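Notas para a palestra: público, insultos e o que os clubes dizem que fazem

Abrir sem slides. Perguntar à sala quem já ouviu um adepto insultar um jogador a dois metros do banco. Esperar pelas mãos.

Depois, o pavilhão de Waltum. Lotação de 4000 lugares, campanha de respeito nas bancadas desde novembro, faixa à entrada, vídeo antes do apito. O clube fala em "mudança de cultura". Pedi os números e deram-me uma frase. 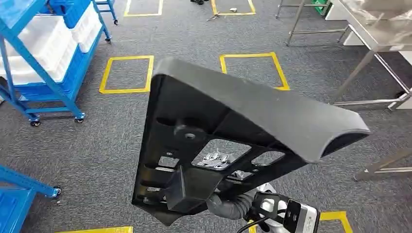

O que consegui apurar: 138 queixas numa época, 14 adeptos identificados, e dos castigos ninguém me soube dizer a duração. Fazer pausa aqui. Não dramatizar, os valores chegam.

Falar da Zanthorpe, que vende aos clubes um sistema de escuta das bancadas. Promete separar o assobio normal do insulto. Duvido. Em basquetebol, com o pavilhão cheio, nem o árbitro percebe o que lhe chamam.

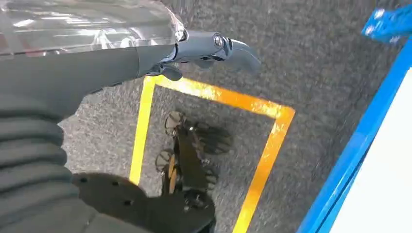
Os jogadores que respondem ao público levam multa no dia seguinte. O adepto volta no jogo a seguir, com o mesmo lugar anual. A liga chama a isto proteger a imagem da modalidade, e a mim lembra-me o plástico transparente e amarrotado por cima do braço cinzento no slide: cobre uma parte e deixa ver o resto. Ler devagar o artigo do regulamento sobre gestos.

Se houver tempo, o caso Grinomeo: mais de 200 lugares retirados junto ao banco visitante. Terá ajudado? O clube diz que sim, mas mudou também o horário dos jogos e reduziu a venda de cerveja.

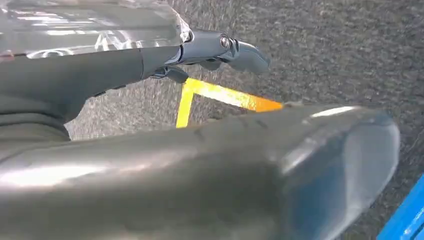
Não prometer soluções. Pedir aos clubes presentes que publiquem os castigos, sem nomes, no fim de cada época. O Odoi já disse que ia pensar no assunto; perguntar em que ponto está.

Perguntas da sala. Cortar a conversa sobre arbitragem.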